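Rosaire Bergeron has made cider in Dorkum for 5 years, and he still sells most of it within a short drive of the press. When we met at Cavance, the tasting room he runs with his business partner, Remzi Güneş, he was tasting samples from the tanks and spitting into a floor drain.

"It's dry this year," he said. "People who want sweet cider will be let down, and I've told them so."

Cavance pressed 1,682 bushels last fall. Most of the fruit came from the Öztürkmen orchard, where Orhun Kılıçarslan grows old russet varieties along with some bitter apples that are no good for eating. Picking starts in September and runs until the first hard frost.

Bergeron worked in a bakery before this. He says the hours were worse and the smell was better. His first batches were fermented in his garage, and he gave them away to neighbors. "A few of them gave it back," he said.

Güneş handles the food. The tasting room serves a short menu — bread, a hard cheese, pickled onions, a pork pie when there is one — and he has no plans to add to it.

"We have one oven," Güneş said. "I can do four things well in it. If somebody wants dinner, I send them down the road to Koltlow. They cook a good trout."

I asked whether the two of them argue. Bergeron said they disagree about bubbles. He likes his cider nearly still, and Güneş thinks customers expect a pop when the cap comes off. This spring they bottled it both ways. The sparkling one is selling faster, and Bergeron brought that up himself.

There will be a small release of a single-orchard cider in May, 151 cases in all. Bergeron kept it in oak through the winter and says it needs food next to it. Güneş would pour it with the pie.

Neither of them wants a bigger building. They were offered space closer to the highway last year and turned it down after one visit. "The rent was fine," Bergeron said. "But I'd have to truck the juice there, and I don't like driving."

The tasting room is open afternoons through the end of the cider year. Groups should call ahead.

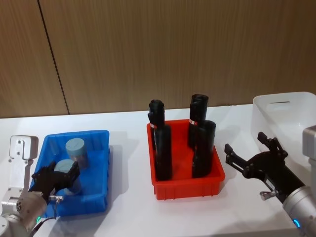
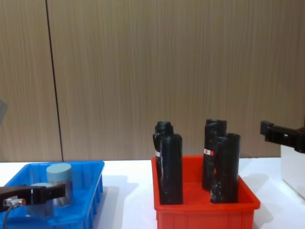 Both photos: white tabletop and wood-grain wall panels, with a blue container on the left.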